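20 September 2018
Posted by the course instructor
Filed under: Course Notes > Robot Software > Unit 4

Unit 4. Two arms, one object: how the controller shares the work

In Unit 3 we treated each arm as a separate machine with its own goal pose. This is fine for picking up a block. When both grippers hold the same thing, the two arms make one closed chain, and a mistake in one arm becomes a force in the other. Today we look at how Caron, the control layer we use in the lab, handles this.

Caron has two loops. The inner loop runs at 200 Hz and follows joint targets. The outer loop runs at 20 Hz and takes new targets from the planner, Giderus. Between two planner updates the inner loop interpolates. Please remember these two rates, they come back in the homework.

For a rigid object we define an object frame, and each gripper has a fixed offset from it. The planner moves the object frame and both arm targets are computed from this. If the offset is wrong by a few millimeters, the arms fight each other and you will see it in the motor currents.

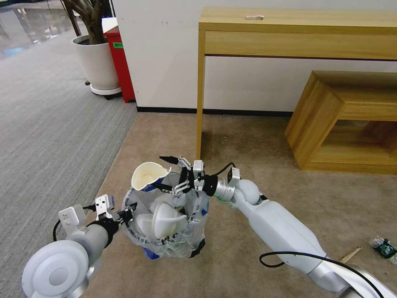 Soft objects break the fixed offset assumption. We cannot write one transform for a thing that changes its shape when we pull it, so in Caron we replace the offset with a distance range between the two gripper tips. Take the clear trash bag: one gripper pinches the left rim, the other holds the upper right side, and the film at the left is already taut. If the tips move further apart, the plastic must stretch or slip. If they come too close, the opening can fold and the paper cup at the top may fall out. The range has therefore a lower limit and an upper limit, and both belong in the config file.

Perception is the second difficulty. Ditness, our segmentation module, was trained mostly on opaque things, and through clear film it likes to label the contents and forget the bag. For this reason we do not use its mask as the bag boundary. We use the gripper poses, and the mask only tells us where the heavy part probably hangs.

Homework: take the log in the Cluditar folder (3294 time steps of the outer loop). Plot the tip distance and mark each step where it leaves the range. Then add a filter with a window of 40 steps and explain in a few sentences what delay it brings.

Comments

mk_robo: Is the window of 40 at the inner rate or the outer rate? With the outer it makes two seconds, it seems long to me.

Instructor: Outer rate. Yes, it is long, please write this in your answer.

tunafish: My plot has a jump at the first step. Do we leave it in?

Instructor: Leave it in and mark it. The first target arrives before the interpolation has started.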